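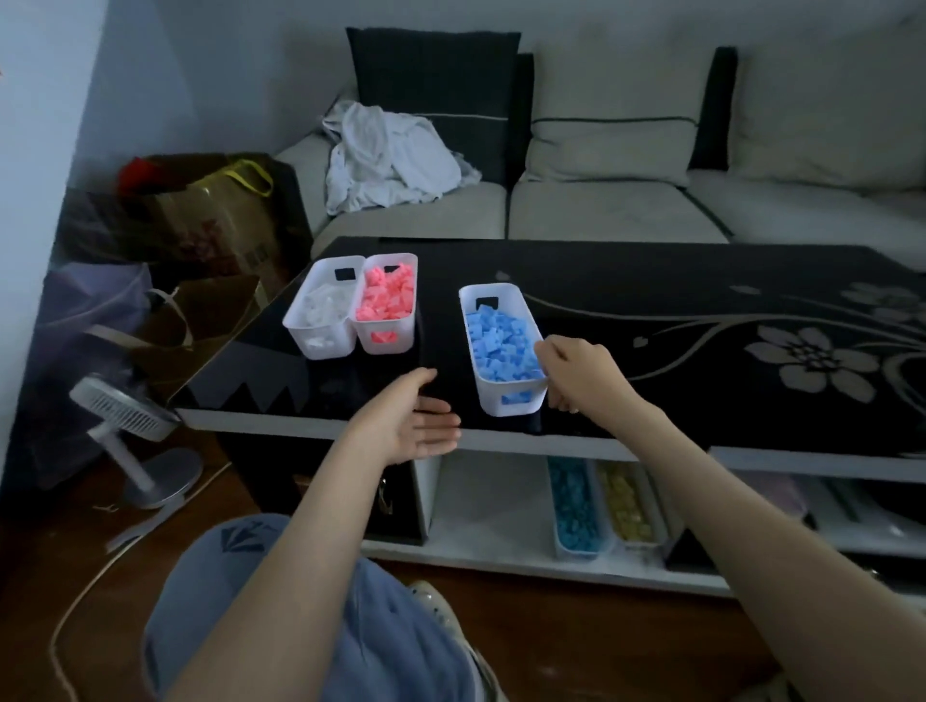
**Driltmont toy library to switch to deposit-based lending**

29/08/2024

The toy library in Driltmont will replace its annual subscription with a refundable deposit of £8 per household, the town council confirmed. The change applies to all 590 registered households and takes effect when current subscriptions lapse.

Under the present scheme, members pay a yearly fee and may hold 2 items for three weeks. The loan period stays the same. The deposit will be held for as long as a household remains a member and returned in full on leaving, less the cost of any set that has not come back. 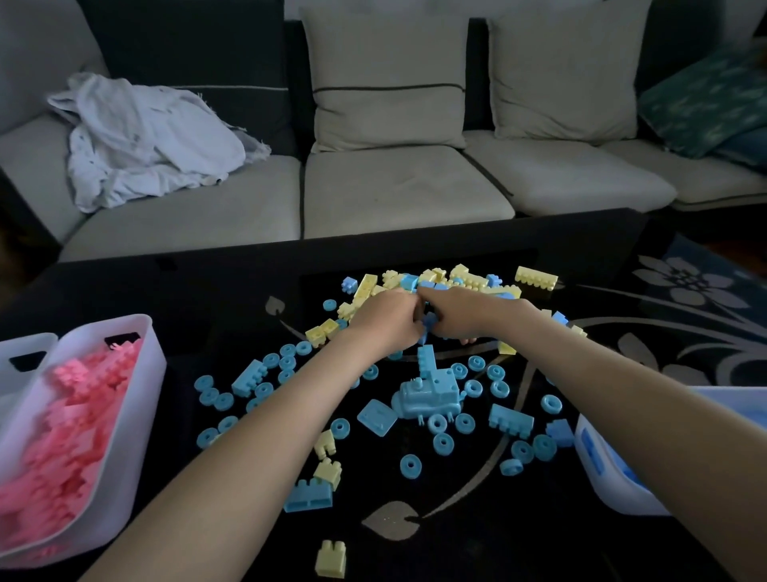
The library's catalogue lists 822 items, of which construction sets are the most borrowed category and the most expensive to maintain. Each set is weighed on issue and again on return – a difference above a fixed tolerance prompts a manual check. Sets that fail the check are withdrawn until replacement parts can be matched from spares.

Ursina Pichler, who manages lending for the council, said the weighing procedure would not change. "The subscription paid for replacement parts, and that cost now moves to the general budget. The deposit covers sets that never come back." 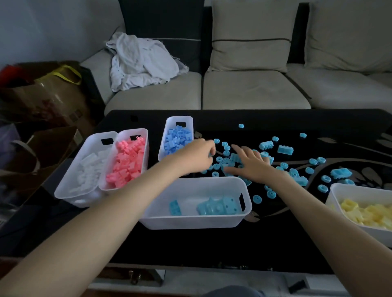
Stock records will move to Lurkero, a lending database already used by the neighbouring Begay branch. The transfer requires every item to be relabelled, and loans will be suspended for four days while this is done. Returns will be accepted during the suspension through the side entrance on Wakik Street.

Idrisa Barasa, a member of the library's user group, asked at the last council meeting whether households already in arrears would have to clear them first. The council's written reply states that arrears under £5 will be written off and larger sums deducted in stages.

A review of the deposit level is due in February. Reservations made before the suspension will be carried over to the new system with their place in the queue unchanged. 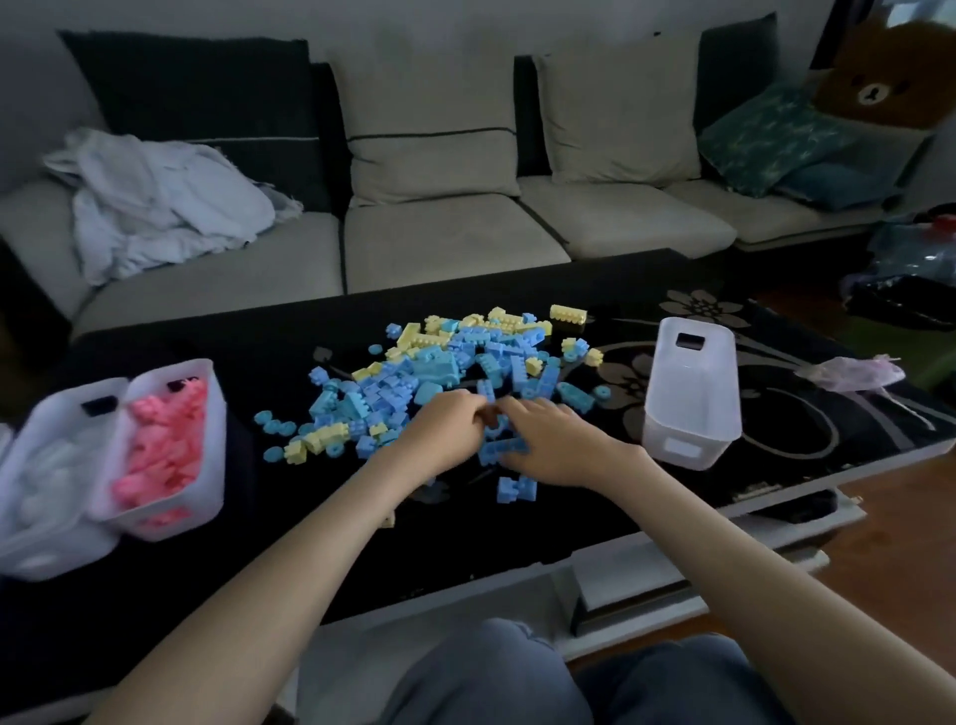
*Light blue and pale yellow building blocks on a coffee table.*

Membership forms are available at the library desk and the council offices.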